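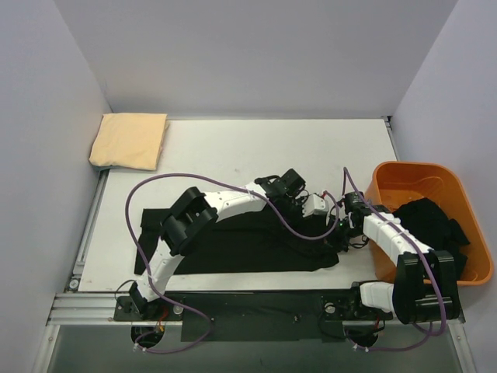
Update on the Trusa stroller settlement: the deadline to file a claim is now 15/12/2024. The earlier date in September no longer applies.

Claims go to the administrator, Zuzanna Pawlak, by mail or through the Privis portal.
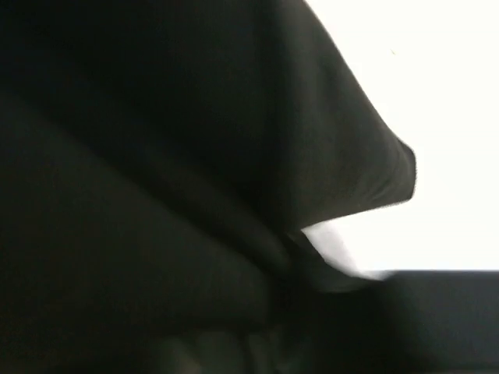
Owners who lost the receipt may still file. A clear photo of the stroller's label will be accepted. Dark, plain fabric like this, bunched and folded, can hide a label, so please lay the seat cover flat first. 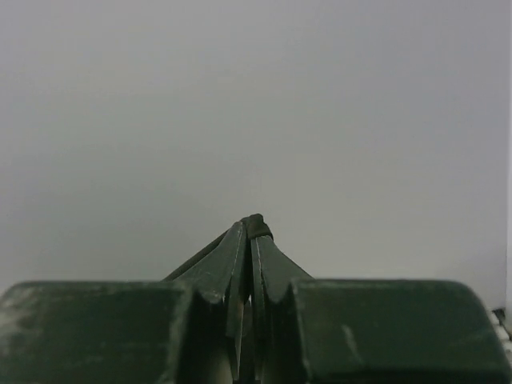
Gripper against a pale gray wall.

Each household may submit two claims. Reviews take about 20 days.

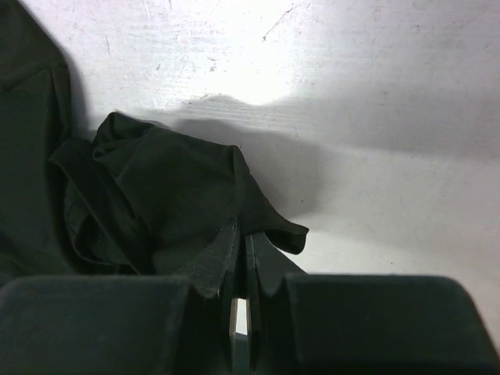
Denied claims may be appealed once, in writing, to Ojārs Vasiliauskas. There is no fee.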